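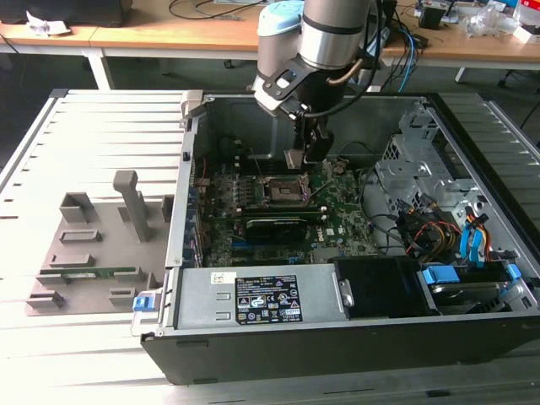
The disassembly and assembly cell at Manberg, with the gripper over the open computer.

A morning at Manberg: what we learned from a dropped part

In April our small group from the repair workshop went to visit Manberg, a company that builds automation cells for electronics repair. We were five people, and I was asked to write this report because I took the most notes. English is not my first language, so please excuse if some technical word is not the best one.

The visit started at nine. Yamila Ibarra received us and gave us safety glasses and a paper with the rules of the hall. The first part was a talk in the meeting room, with coffee, and I will not repeat it here because most of it is in their brochure. The part I want to tell is the second one, when Damián Painemal took us to the cell they call Vito.

Vito works on desktop computers. The case lies on its side on the platform, with the panel taken off, and the arm comes from above. The small parts wait in a gray printed fixture on the left of the computer. The gripper has two straight fingers, and the space between the power supply, the drive cage and the cables is narrow. I have put my own hands in many computers like this one and I know how many times a cable is where you do not want it.

Damián did not show us a perfect demonstration. He told us first about a failure they had in the winter, and I was thankful for this, because at fairs you only see the machines when they work well.

What happened was the following. The cell was in a long test of 490 cycles, without a person at the side. In one of the cycles the gripper took a small metal block a little too high, so that only the ends of the fingers were touching it. The force reading was inside the limits, so the program continued. On the way down the block turned and fell on the open processor socket. The arm did not notice the loss. It went down to the programmed height with the fingers closed and pressed on the socket until the force limit of the arm stopped it.

The board was lost, of course. But the more serious matter came after. The stop for excess force was configured as a "soft" stop, and after 2 seconds the program was allowed to try again. It tried again. Trinidad Jara, who is responsible for safety there, explained that in that moment a technician had already opened the guard door to look. The door switch worked and the arm stopped before it touched him. He had his hand on the edge of the case. There was no injury, but they wrote it in their register as a near accident and the cell was closed for 21 days.

I asked why the door switch was not enough for them, if it did its work. Trinidad answered that the switch is the last protection, and that day it was also the only one. The technician believed that the machine was finished because it was standing still. From outside you could not see the difference between a stopped arm and an arm that is waiting to try again.

They made these changes:

The automatic retry was removed. After any stop for force, a person has to confirm at the panel, with the door closed.

The program now checks the opening of the fingers before each descent. If the fingers are closed more than the part permits, the part is not there and the arm goes back up.

A yellow lamp is on when the arm is waiting with power, and it goes off only when the power of the motors is cut.

The holders of the fixture were made again, so that every part stands at the same height.

Gervasio Garrido, who wrote most of the program, told us that the second change needed less than one day of work. The first one was more discussed, because without the retry the cell stops more often and the night tests are slower. He said this without trying to look good – I appreciated it. The total cost of the repairs and the new fixture was 2,810 dollars, not counting the days of stop.

Then we saw some cycles through the guard. It is slower than I expected. Mirta Urrutia, from our group, asked if they could simulate a lost part, and Damián agreed. He opened the gripper from the panel, took the part away by the correct procedure, and started again from that step. The arm stopped high over the board and the message appeared on the screen. It did not go down.

One question stayed open. Mirta wanted to know what happens if the part is there but turned, because then the opening of the fingers may be correct and the part is still wrong. Gervasio said that they do not detect this case yet in a reliable way, and that they are comparing two sensors, one from Zider and one from Amini.

We finished at half past twelve. For our own workshop, I have proposed that we look at the small press in the back room, which also has a waiting state without any lamp. Yamila has promised to send us the form they use for near accidents, and when it arrives I will leave a copy beside the sign-in book.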